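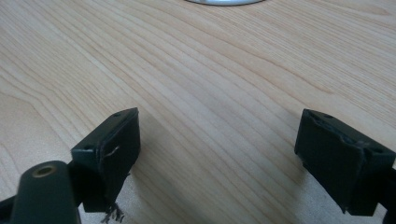 How far from the wall should a bookcase stand? Leave a gap of 25 mm behind it on an inside wall and 50 mm on an outside wall, so that air can move behind the back panel.

## Shelving and spacing

Outside walls run colder than the room for most of a Canadian winter. Moisture condenses on them, and a bookcase pushed hard against the plaster holds it there. Mould starts at the back of the bottom shelf, behind the tail of the books, where it is seldom noticed before the smell is. If the case has to go on an outside wall, use spacer blocks at the top and bottom and anchor through the upper block into a stud.

Shelf span matters as much as thickness. Hardbacks packed upright weigh about 37 kg per metre of shelf. Particleboard at 16 mm will sag visibly under that load over a span of 900 mm. Either shorten the span to 600 mm or glue a hardwood strip along the front edge, on its narrow side. Turning a sagged shelf over buys a year or two.

Pack books so that one can be drawn out with a finger and thumb on either side of the spine. Pulling by the headcap is the commonest cause of torn spines in home collections. Push the neighbours in on both sides, grip the book at mid-height and draw it straight out.

Anything taller than 350 mm goes flat, no more than three to a stack. Text blocks are heavy and a tall book stored upright slowly pulls out of its case.

## Dusting

Once a year is enough in a room without a wood stove. February suits me: the air is dry and the windows are shut. Work from the top shelf down.

1. Take the book out and hold it firmly closed, spine down, with the head angled away from you.
2. Brush the head from the spine toward the fore-edge with a soft, wide brush (a 50 mm hake is good). The other direction drives dust down into the headband.
3. Wipe cloth boards with a dry microfibre cloth. Do not use water or spray polish.
4. Vacuum the empty shelf with the brush attachment and let it sit ten minutes before refilling.

I timed this over my own shelves, 3,288 volumes, and it works out to 100 books an hour at a steady pace. Spread it over several weeks.

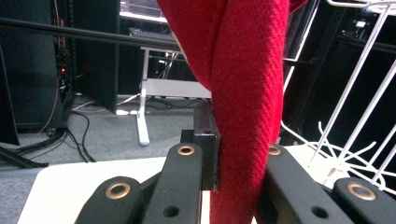

Cloth bindings from before the war are often starch-filled, and the surface snags and marks more easily than it looks. The wiping cloth should be smooth, lint-free and undyed. Old jumpers and scarves get cut up for rags in most houses, and they are the wrong material for this job. A fuzzy red knit like the one shown, ribbed and with small loose fibres along its edges, can leave lint in the weave of the boards, and a strong dye is a risk on anything pale if there is the least damp in the cloth. A twisted rag is also worse than a flat one, as the ridges put the pressure in lines. Fold the cloth into a pad and change faces often. Keep the knits for the shelf itself.

## Odours

Musty paper improves with time and dry air, and very little else does much. Stand the book fanned open inside a lidded plastic tub, on a rack above a tray of plain unscented clay cat litter or baking soda. The powder must not touch the paper. Leave it two weeks, check, and repeat if needed. For a paperback of 196 pages, two rounds have usually been enough; thick volumes on coated stock can take a couple of months.

Dryer sheets, cedar oil and perfumed sachets leave a residue. Skip them.

## Wet books

- Damp edges only: stand upright on paper towel, slightly fanned, with a fan moving air across the room and not straight at the pages.
- Wet through, plain paper: interleave with paper towel every 20 leaves or so, and change it every few hours.
- Wet through, glossy paper: do not let it start to dry. The coating will bond the pages into a block. Wrap in freezer paper and freeze the same day, then ask a conservator about freeze-drying.

## Loose pages

For a single loose leaf, use PVA sold for bookbinding. Put a bead no more than 2 mm wide along the inner edge, seat the leaf with the tail squared against its neighbours, slip waxed paper on both sides and close the book under a weight overnight. Clear household tape yellows, shrinks and stains through to the next page. Everett Obi wrote in to recommend a glue stick for this – it holds for a few months and then lets go, so I would keep it for scrapbooks.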